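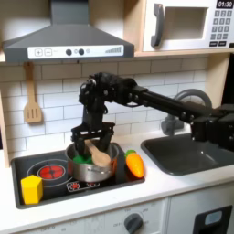

4.2 Tasks in the toy kitchen

Most of the chores people say they would hand over to a machine happen at a counter: moving food in and out of pots, putting utensils back, clearing what was left beside the stove. We chose a toy kitchen for this part of the study for practical reasons. It fits on a bench, nothing in it is hot or sharp, and a dropped pot costs nothing. The parts a policy has to deal with are still there in small form, including a sink, a faucet, a shelf above the counter and a hood that limits how high the arm can lift.

We defined 36 tasks. Half of them (18) involve a single object and one motion, such as taking the carrot off the stovetop and placing it in the sink. The other half need two or more steps in order, or need the arm to act on one object while leaving another where it is. Figure 4 shows the kind of arrangement we used for the second group. The gripper is down in the pot, the spoon is resting across the rim, and there is a green food item inside. The carrot and the yellow block are on the stovetop outside the pot. An instruction in this group might ask for the spoon only, or for the green item only, and a trial counts as failed if the wrong one leaves the pot.

Training data came from 3,313 demonstrations recorded by teleoperation. Rodrigo Quintana and Soledad Ortuño set the starting layouts and moved the objects between recordings, so that the policy could not rely on the pot being in one place. We compared two policies, Min and Conik. Both received the same demonstrations and the same written instructions. Min predicts one action at a time. Conik predicts a short sequence and carries it out before looking again.

On the single-object tasks both policies did well, and the difference between them was small enough that we do not read much into it. Failures were mostly near misses, with the fingers closing beside the object or catching only the leafy end of the carrot. A second attempt usually fixed this when the object had not rolled.

The pot tasks went worse. We ran more than 200 trials with the spoon and a food item in the pot together, and three behaviours came up again and again:

The fingers pressed the spoon against the rim and dragged the whole pot along the counter.

The policy closed on the spoon handle when it had been asked for the food, apparently because the handle was the easiest thing to reach.

The correct object was grasped but released too early, so that it fell back in or landed beside the burner.

The first of these was more common with Conik, which kept following its planned motion after contact. Min stopped sooner but often hovered above the pot until the time limit.

A person corrects this sort of thing without thinking, by steadying the pot with the other hand. A single arm has no such option — it can only approach from a better angle, and neither policy learned to do that reliably. We would not describe either one as ready to tidy a stovetop unattended. Section 4.3 looks at whether adding demonstrations of recovery changes the result.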